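Home | Reviews | Film | Series | Home Cinema | Search

Urkano: The Collector's Edition Box Set

I saw Urkano for the first time in a small cinema, in a bad copy with the subtitles half outside the screen, and I have waited for a proper home release since then. Now Skotside has published the collector's edition, with the film on two discs, a disc of extras and a book. I have spent over 10 evenings with it and I can say quite clearly who should buy it and who should wait.

For those who do not know the film: Urkano is a fantasy adventure set in a harbor kingdom where the tide has stopped. A salt merchant's daughter is sent to the island of Usuga to bring it back, and she travels with a ferryman who lies to her from the first minute. It is a slow story for the first half hour. After the storm it becomes much faster, and the last part in the flooded palace is still the reason people talk about it.

Picture and sound

The new transfer is very good. In the old version the night scenes on the ferry were almost gray, and you could only guess who was speaking. Now the blacks are deep and I could see the faces, also the painted backgrounds behind the palace windows. Some viewers will find that the paintings look more like paintings than before. For me this is a pleasure, for my wife it was a small disappointment.

The sound I like less. The dialogue is clean, but the music has been made louder in the storm, and I had to take the remote control two times. There is the original stereo track in the menu, under "Setup" and then "More," and I recommend to choose it before you start.

The longer cut

The box contains the cinema version of 100 minutes and a longer cut with several new scenes. Most of them take place in the merchant's house, before the journey. They explain the debt of the father, which I never understood in the short version, but they make the slow beginning even slower. One scene on Usuga, where the ferryman finally tells the truth to a goat, should have been in the film always.

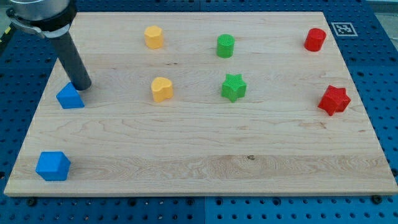 Extras and the book

The main extra is a documentary of 61 minutes about the shooting in Birkitholm, where the harbor was built in full size beside the real one. It is made with patience. We see the costume people, the boat builders, the extras who wait in the rain, and the director changing the ending on the back of a lunch menu. There is no commentary track, and for this price I expected one. The trailers are in poor quality, it seems that no one has cleaned them.

The book is a heavy one with photographs and the complete shooting script. The paper is thick and the binding lets you open it flat. I found a few mistakes in the captions, for example the same boat has two different names. The print of the script is also rather small for my eyes.

The box itself

My copy is number 562, which is stamped inside the lid. The box looks beautiful on the shelf but the discs sit very tight in their paper pockets. I have already one light scratch on the second disc, it plays without problems so far. I would have paid a little more for normal plastic trays.

Should you buy it?

If you love the film, yes, and mostly for the transfer and the documentary. If you have never seen it, Skotside plans a simple edition for September, with one disc and only the cinema version. It will have the same transfer, so I would begin with that one.

Reviewed June 30, 2025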